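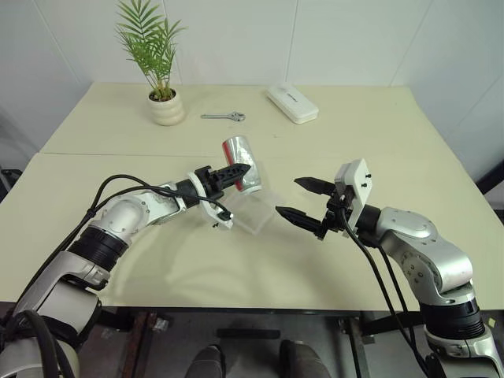
Helgate Opens Equipment Planning Service for Small Workshops Considering Two-Arm Robots

2 Sep 2022 - Helgate is pleased to announce a new planning service for small workshops, packing rooms and labs that are thinking about their first pair of robot arms and would like some friendly help with the budget before they sign anything.

The service, called Skitar, begins with a visit and a long conversation (bring coffee!) about the jobs you have in mind, the tables you already own and the money you can comfortably spend. Four weeks later you receive a written plan covering arms, grippers, mounts, cabling, spare parts, training time and the floor space all of it will take up.

"People come to us with a price for the arms and very little else," said Tomomi Kawaguchi, who leads the planning team. "Then we sit down together and talk about fingers and brackets, and what happens to the schedule when a cable needs replacing - and the budget starts to look like something they can live with."

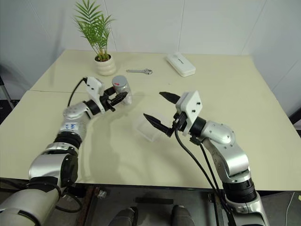 Handling small everyday items is where most of our customers begin, and the plan sets aside trial hours for exactly that kind of work. Customers are warmly encouraged to send a box of their own jars, cans and containers, so that gripper choices can be made with the real things on the table.

Skitar is priced at $757 per site, and the full fee is credited toward any equipment ordered through Helgate within six months. There are 30 places in the first round, with visits running through January.

"We would much sooner tell a customer to wait a year than see them buy the wrong pair," added Renji Hayashi, who looks after purchasing. "A good plan should leave room for changing your mind."

To reserve a visit, please write to Thaís Araújo at the Helgate planning desk, mentioning your location and the sort of items you handle.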